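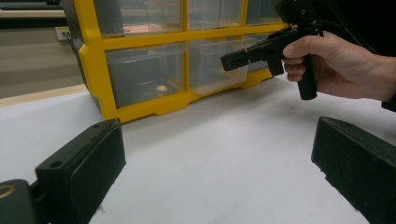 Drawer work with a hand-held gripper, seen from a second gripper on the same bench.

Budget for the bench before the arm
Isla Pollock

Most equipment plans I am asked to review begin with a robot arm. There is a line for the arm, a line for its controller, a line for the gripper, and then a single figure at the bottom marked "sundries", which has to pay for everything the arm will touch, stand on and be plugged into. I think the order is wrong, and I think it is wrong in a way that costs small groups a year.

My argument is limited to groups that want to train manipulation skills from human demonstrations and have one budget round to do it in. For them the first purchase should be a pair of hand-held grippers, a bench, and enough ordinary household and workshop objects to keep people busy. The arm can go into the second round.

Take the plan I reviewed in April. The total was fixed. The Farneo arm took up most of it, with a delivery time that pushed first use into the following term. Collection was to be done by driving the arm remotely. The sundries line was 1010 pounds. From that the group meant to buy a table, lighting, storage, cable and all its test objects. I sent the plan back with two questions: what will the operators be doing while the arm is on order, and what happens to the schedule if the arm is late? The second draft had answers to neither.

Hand-held units change the arithmetic. The pair we use is built around Muken jaws and came to 2444 pounds, including mounting plates and spares. A person can pick them up and start on a Wednesday morning with no safety assessment for a moving arm, no cell guarding and no commissioning visit. The running cost is mostly wages. Whoever holds the purse should see that wages appear as a line of their own, and that the line is larger than the hardware line. If it is smaller, the group has bought equipment it can't afford to use.
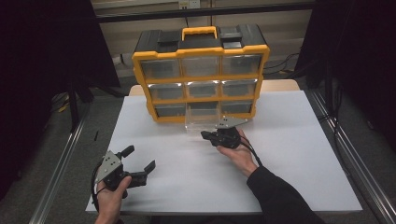
Test objects deserve the same attention as the hardware. I would put money into things with parts that move relative to each other, and buy them in duplicate. A plastic drawer organiser is a good purchase by this measure. It costs little, and one object gives several distinct tasks: with the bottom centre drawer out on the board and its slot open, an operator has a thin-walled part to handle and a narrow opening to line it up with. The drawers are clear, so they also test whether the cameras can find an edge against a white surface. A block of foam at the same price gives one task and very little to learn from. Allari sell a "manipulation object set" at several times what the same items cost in a hardware shop, and I have not yet found a reason to approve it.

The bench itself is where I would spend more than people expect. Aluminium profile is dearer than an office table, but it can be moved, raised and drilled into without anyone asking permission, and it will take the arm's base plate when the arm does come. Put a plain board on top and treat the board as a consumable. Allow for eight of them over the life of the project.

Cables are always under-costed. Each gripper with a wired connection needs a run long enough for the operator's full reach, strain relief at both ends and a spare on the shelf. I now ask for this as a separate line because it otherwise ends up on somebody's personal card.

There are fair objections. Hand-held data has to be transferred to an arm eventually, and the arm may not reach the poses a human wrist reaches. That risk is real and the plan should hold money against it. I suggest around 4000 pounds, kept for an adaptor and a few weeks of comparison trials on a hired arm. Gunn will quote for hire by the month. The sum is still small next to the price of an arm chosen before the group knew which tasks it cared about.

Funders also like to see a large named item. An arm photographs well and appears on the asset register, while boards and drawers do not. I have some sympathy with applicants who write for that reader, but the fix belongs in the call text. Allow consumables and operator time above the present ceiling, and let the capital line follow in the second round.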